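6.4 Gripper reports a hold but the item is not lifted

Applies to: Calanik two-finger gripper, table-top work with plates, trays and light items.

This fault is easy to misread. The log says "grasp OK," the arm goes up, and the item stays where it was. The status line only means that the fingers met resistance somewhere. It does not know what they met. Treat it as a hint until you have checked it yourself.

Before you start

CAUTION: Press the stop button and wait for the amber light before putting a hand near the fingers. A paused program is not a stopped arm. In May a paused arm at the Sầm site resumed when its network link came back, and Mỹ Trịnh got a bruised thumb out of it.

CAUTION: Keep everyone behind the barrier belt while the arm is powered, including people who are "only looking."

1. Write down the error code, if there is one. Code 62 is a force limit. Code 80 is a lost position. No code at all is the usual case, and the worst one.

2. Leave the items exactly where they are. Moving the plate back to its mark destroys the only evidence you have.

3. Save the wrist camera recording. The controller keeps the last 3000 frames and then writes over them without asking.

4. Step back through the recording to the point where the fingers close. Look at the rim of the plate first, then at the item.

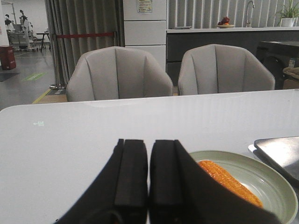

5. If a finger touched the rim before it touched the item, the grasp was never good. The rim pushes back, the force reading climbs, and the software calls it a success. Raise the approach height by one step and try again.

6. If the fingers closed on nothing, run the zero check (section 3.2). Do this even if the screen says the zero is valid. It said so at Idongate too, for most of a morning.

7. If the zero check passes, stop the arm again and wipe both finger pads with a dry cloth. Do not use alcohol. The Parano pads go slick after it, whatever the data sheet promises.

8. Run the same pick at low speed, up to five tries. Watch the fingers, not the screen.

NOTE: Smooth toy food is a poor test of grip. It is light and hard and it rolls. A pick that fails on it may work on other things, and a pick that works on it proves very little.

NOTE: The "auto-recover" option (parameter 834) opens the fingers and tries again by itself. We ship it turned off. Pirmin Eder tested it and found that it hid the fault – the retry landed often enough that the log looked clean while plates were being shoved across the table. Leave it off while you are looking for a cause.

If the fault comes back

Do not raise the grip force to make it go away. This is the first thing everyone tries. More force on a bad approach gives you a cracked plate or a bent finger mount, and the bent mount will then cause the same fault on every pick.

Send the recording, the code and the approach height to Hạnh Lý in support. Reports with only the status log will be sent back.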